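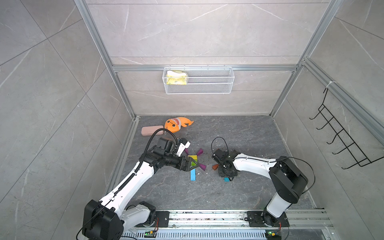
Slide 1. Wire basket with a folded yellow sponge cloth, black hook rack to the right.

Print this page
E-mail this page

Shared Memory on the Open Web: What Link Loss Does to Public Knowledge
Speaker notes, Thursday session, 40-minute slot

Slide 2. Opening

Start without the biography. Marama has already introduced me.

The claim for this talk is narrow. People speak of the web as a common memory. A memory has to support two operations, storing and retrieving. The web is good at the first. The second depends on addresses, and addresses are controlled by whoever pays for the domain that year.

I am not going to argue that the web is getting better or worse. I want to describe how references fail, how we measured it, and what a small publisher can do about it without new software.

Pause here. Ask who has clicked a dead footnote this week. Do not wait long for hands.

Slide 3. Terms

Link rot: the address returns an error or does not resolve.
Content drift: the address resolves, but the page no longer says what it said when it was cited.
Soft failure: the server returns a success code and shows a home page, a search page or a notice.

Most published figures cover link rot only. Drift is harder to detect by machine. Soft failure is often counted as a working link, so an automated check reports a healthier collection than a reader would find.

Slide 4. The sample

We drew 3000 outbound links from the Indel collection, which holds essays and discussion threads on technology and public life. Duplicates were removed before the draw. Links to images and to mail addresses were left out.

Each link was requested twice, on different days, from two networks. A link was marked as failed only if both requests failed. This favors the link. Say so, in case the question comes up.

Of the 3000, 2098 returned a page of some kind. That leaves 902 that did not.

Do not read the table aloud. Give the two numbers and move on.

Slide 5. What "returned a page" means

The 2098 is the number an automated report would give you as good. Rangi Stubbs read through a portion of these by hand and compared them with the sentence that cited them. The hand check is not finished, so I will not give a rate today. I can give the kinds of mismatch he recorded:

- The article was moved and the old address now goes to a section front.
- The article was edited after it was cited, with no note of the change.
- The domain lapsed and was bought by someone else.
- The page loads, but the text sits behind a sign-in form.

The third kind matters most for trust. A reader follows a footnote from a careful essay and arrives at a page selling something. The essay now appears to endorse it.

Slide 6. Case: the Vilska forum

Vilska was a discussion board on networked culture. It ran on donated hosting. When the hosting ended, the threads were exported as one large file and posted on a new server. The text survived. Every thread address changed.

No posts were lost, and every inbound link was broken. Someone who already had the file could read everything. Someone following a citation could read nothing.

The board's own history page describes the move as a success. By the measure they used, which was posts retained, it was.

(If short of time, skip to slide 8.)

Slide 7. Case: Simanjuntak

Simanjuntak is a translation project for essays about the internet. Its editors keep a local copy of each source text at the time of translation, with the retrieval month in the header. Where the original has since drifted, the translation carries a line saying so.

Cost: storage is small. The labor is in permissions. They ask each author for the right to keep a copy for reference, and they keep the reply with the copy. Some authors do not answer. In that case they store only a title, author, month and a two-line summary, so a reader has something to search with.

This is ordinary library practice moved to a web project. I would not call it innovative and neither would they.

Slide 8. The addressing problem

Everyday version for a mixed audience: a web link names a place. If you want the thing itself to be findable after it moves, you need a name for the thing.

Schemes for this exist. Some use a registry that maps a permanent name to a current place. Others compute the name from the content, so any changed copy gets a different name. A registry needs an institution that keeps it running. A content name needs somebody, somewhere, to keep a copy.

Neither removes the need for upkeep — each assigns it to a different party. When a vendor offers permanence, ask who is assigned the upkeep and for how long they are funded.

Slide 9. The Histidel test

Histidel is the checking script we wrote for this work. It does three things past the usual status check. It compares the page title with the link text. It flags any redirect that ends at the root of a site. It stores a short text sample and compares it on the next run.

Limits: it handles pages built by script badly, and it gives false alarms on pages with rotating headlines. We capped each run at 2000 requests to avoid loading small servers, so the full sample took two runs.

Expect a question on whether it could be run on a live site on a schedule. Yes, monthly is enough. We began in September and have seen no benefit from weekly runs.

Slide 10. What a small publisher can do

Write citations that survive the link. Give author, title, publication and month in words. A bare underlined "here" is unrecoverable once the address fails.

Save a copy at the time of citing. Check permissions first.

When you move a site, keep a list of old and new addresses and publish the list. Redirects are better, but a plain list can be used by anyone later.

Do not silently replace a dead link with a similar page. Mark the change.

Slide 11. Back to the metaphor

Describing the web as one mind or one memory hides the maintenance. A large share of what people call collective knowledge is held on accounts with a renewal date. Leave that on the screen for a moment, then take questions.

Questions likely

Are public archives enough? They are the reason many of these references can be recovered at all. Coverage of small forums is uneven, and sign-in pages are mostly absent.

Does search solve this? It finds a page on the topic. It may not find the page that was cited.

Can we have the data? The link list, yes. Rangi's hand notes after he finishes them. Requests go to Marama Halliday at the desk by the door.

Print this page
E-mail this page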